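CALL FOR PARTICIPANTS: People to Stand Around a Robot and Be Unimpressed

Sollance Open Day, Saturday, May 30, 2020
Visitor panel and day helpers wanted

Sollance is opening the doors of its bin-picking shop for one day, and we need people. We need two kinds, and you can apply to be either one, though please not both, as the shifts overlap and we have tried it.

The first kind is the visitor panel. Panel members come in before the public does, watch the full demonstration, and tell us where they got bored, lost, or annoyed. The second kind is day helpers, who keep the line moving, hand out ear plugs, and answer the question "Is it going to take my job?" in a calm and friendly manner as many times as it comes up. Last time it came up a lot.

What the day is

The shop takes parts out of bins. That is the whole business. Parts arrive at a factory dumped in a heap, a machine downstream wants them one at a time and facing the right way, and between those two facts people have built entire careers. Ours included.

The public demonstration runs in sessions through the day. Each one has a short talk, a picking run, and a question period that is supposed to be short. Visitors stand behind the yellow line. The talk used to have 132 slides. It now has 6, and the person who wrote the 132 has been very gracious about it.

There will also be a table run by Burnitz, who make grippers and would like you to touch them, and a talk from Sibiya, who do the software that decides which part to go for first. Sibiya have promised to use the word "pose" no more than necessary. We will see.

Lomberg is lending us the front hall, the parking lot, and the folding chairs. The chairs are not good. Bring a sweater to sit on.

Visitor panel: who we want

You do not need to know anything about robots. If you do know about robots, we would still like to hear from you, but be aware that you will be outnumbered on purpose.

We learned this at the small trial run in March. We invited people from the trade, and they stood with their arms folded and asked about cycle times. All useful, and none of it told us that a family of four could not follow a word of the opening talk. So this time we are looking for:

- people who have worked with their hands, in any line of work
- teachers, or anyone else used to spotting the moment a room stops listening
- teenagers 16 and up, with a signed form from a parent or guardian
- retired machinists, who apply every year anyway
- people who think the whole thing is overblown and are willing to say so before lunch

Panel members should be able to stand for up to an hour at a stretch. Stools are available, and you only have to ask. If you use a wheelchair, tell us when you apply and we will hold a place at the line with a clear view over the bins. The cell is on the ground floor and there are no steps from the parking lot.

What the panel does

You arrive early. You sign the safety sheet. You get a clipboard, which makes people feel important and is therefore the cheapest thing we do all year.

Then you watch. The arm reaches into a bin of bars, goes for one, and carries it over to a tray. Sometimes it gets one that is lying across another and both come up. Sometimes it thinks for a while. We would like you to write down how you feel while it thinks for a while, because our engineers have lost all sense of how long that is.

After the run there is a group discussion over sandwiches. A few of the things we plan to ask:

- At what point did you understand what it was trying to do?
- Did the bar colors help you follow along, or did you assume they meant something they didn't?
- Was it loud? Was it too quiet?
- Would you bring a friend, and would the friend forgive you?

Written notes are collected at the end. You may keep the pencil.

Day helpers: the job

This is paid work for one day, with a training evening during the week before. Training is required. It is mostly about where to stand.

Duties include:

- greeting visitors and checking them off the list
- walking groups from the front hall to the cell and back again, with the same number of people both times
- resetting the bars in the bin between sessions, with the cell locked out and a shop technician next to you
- keeping children behind the yellow line, and also their fathers
- restocking water, ear plugs, and the leaflets
- packing up at the end, including the chairs

We printed 1,000 leaflets and the hall will take 500 visitors over the day, so please be generous with them. Take two. Take some home.

You will need closed shoes with a real sole, long pants, and nothing dangling. That covers scarves, lanyards, hoodie strings, and the kind of necklace you forgot you had on. Long hair gets tied back. We will supply a vest in a color that suits no one.

Helpers never operate the robot. We mention this because every year someone takes the job hoping for a turn. There is no turn. The teach pendant stays with the technician, who does not lend it out and cannot be bribed with donuts, though you are welcome to make the attempt.

What you will be looking at

Less than the movies led you to expect. The bins are plain gray metal, they have seen some use, and the parts are bars. People come in hoping for something with a face. Most warm up to it once they get up close and see how much hose and cable has to travel with the arm just to pick up one piece of stock.

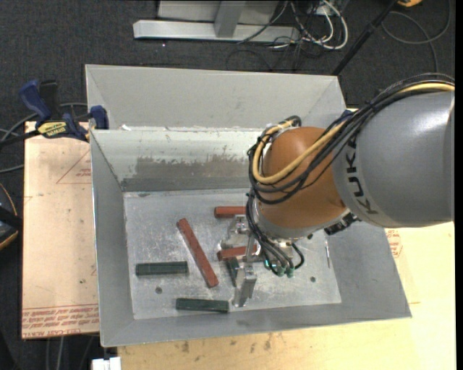
The KUKA arm at work over the front bin, with red-brown and dark green bars still to be picked.

If that looks like a good way to spend a Saturday, read on. If it doesn't, you may be exactly who we want for the panel.

Pay and practical matters

Helpers are paid by the hour at the standard Sollance day rate, training evening included. Panel members get lunch, parking, and a gift card. We can repay bus fare if you keep the ticket. We can't repay bus fare if you describe the ticket to us.

Lunch is sandwiches, with meat and without. Tell us about allergies on the form and not at the table.

The hall is heated. The shop floor is heated in theory.

Photos will be taken during the public sessions. Tick the box on the form if you would prefer to stay out of them, and we will give you a different colored badge.

How to apply

Pick up a form at the Lomberg front desk or ask for one through the open day page. Tell us which role you want, whether you can make the training evening, and, for the panel, the last machine that made you swear. That question is not a joke. The answers are the best reading we get all spring, and they help us put together a mixed group.

No résumé needed for the panel. For helpers, a few lines on past work with the public will do. Stadiums, museums, school cafeterias, and county fairs all count. Anyone who has worked a returns counter in January goes to the top of the pile.

We answer everyone, including the people we turn down. Panel places go quickly. Helper places go less quickly, on account of the chairs.

Comments

shopfloor_gal
Did the March one. The pause before it picks is longer than you'd think and I wrote that down in capital letters. Glad to see the slides got cut. Is it the same panel format or can we apply again?

Sollance open day desk
You can apply again. We still have the capital letters pinned up in the office.

retired_and_bored
Thirty-one years on a lathe. Applied. The last machine that made me swear was the ticket thing at your parking lot.

mapleridge mom
My son is 15 but turns 16 the week after. Any wiggle room? He has been talking about this since he saw the leaflet.

Sollance open day desk
Not for the panel, sorry, it's an insurance rule. He can come to any public session with you, and the Burnitz table lets everybody handle the grippers.

dkw
what are the bars made of

retired_and_bored
Come and ask them in the question period like the rest of us.

tess in accounts
Can confirm the chairs. Applying as a helper anyway, I have my own cushion.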